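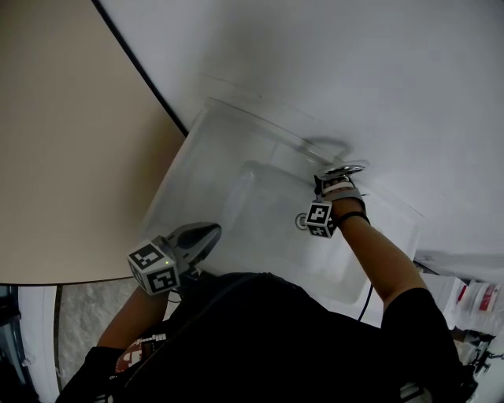
White basin with chrome faucet and drain, set in a white countertop.

Call for participants: washbasin cleaning study

Flament is recruiting adults for a study of how people clean bathroom basins by hand. The work covers the bowl, the raised rim, the drain ring, the faucet and the countertop next to the basin. Results will be used to revise the cleaning instructions supplied with Perkov basins.

Sessions
Each participant attends one session of 122 minutes, including a 15-minute break. Tasks are done standing and involve leaning forward over the basin. Cloths and a mild unscented cleaner are provided - do not bring your own products.

Requirements
- Age 18 or over
- Able to stand and use both hands for the full session
- No open cuts or skin conditions on the hands
- No known allergy to citric acid

Experience in paid cleaning work is not required but should be stated on the form.

Payment
$99 on completion. Participants who stop early are paid for the time attended. Parking is free in the Evangelista lot.

To apply
Send your name, age, height and dominant hand to Princess Manalo, Room 195, Evangelista Building. Applications close Nov 22, 2023. Questions about the tasks go to Nestor Cabrera at the same address.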